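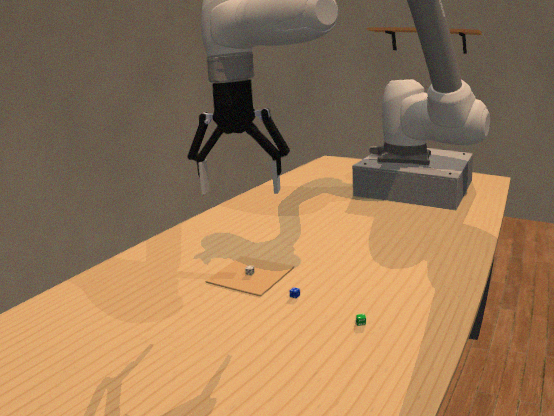 Oiling a long table: how many coats?

ejardine
I picked up a long pine table from a seller in Clidlow and sanded it back to bare wood last weekend. It's for the dining room and will get used every day. The can of Grukard oil says 2 coats. My brother-in-law did his with 7 and says anything less will stain the first time somebody sets down a coffee. Is he right?
Elspeth

plankside
Two is fine on oak. Pine soaks up more, so I'd do three and then look at it. Wipe off everything that hasn't gone in after 15 minutes or it turns gummy.

Anselmo_B
Disagree on oil for a daily table. I used it on ours and had rings inside a month. Stripped it and went to Lubis water-based poly in matte. No rings in four years, and the pine hasn't gone orange.

plankside
Rings come out of oil with a light sanding and a fresh wipe. Try spot-fixing poly. You end up redoing the whole top.

Anselmo_B
You do, but I haven't needed to.

tworivers
What grit did you stop at? If you went up to 220 or finer the oil won't go in well no matter how many coats. I stop at 120 on pine, 150 at most.

ejardine
I stopped at 180. Should I go back over it?

tworivers
I would. One pass with 120, along the grain, vacuum, then first coat the same day.

moss_hill
Do the underside too. I skipped it on a Pelleck top and it cupped by spring.

plankside
It cupped because the screws were too tight, not because of the oil. Slot the holes so the top can move.

moss_hill
Could be both. I'd still do the underside.

ejardine
Okay, sanding again Sunday, then three coats of oil, both sides. If it rings I'll try the poly.

Anselmo_B
Lay the rags out flat outside to dry. Don't ball them up in the trash, they can catch fire.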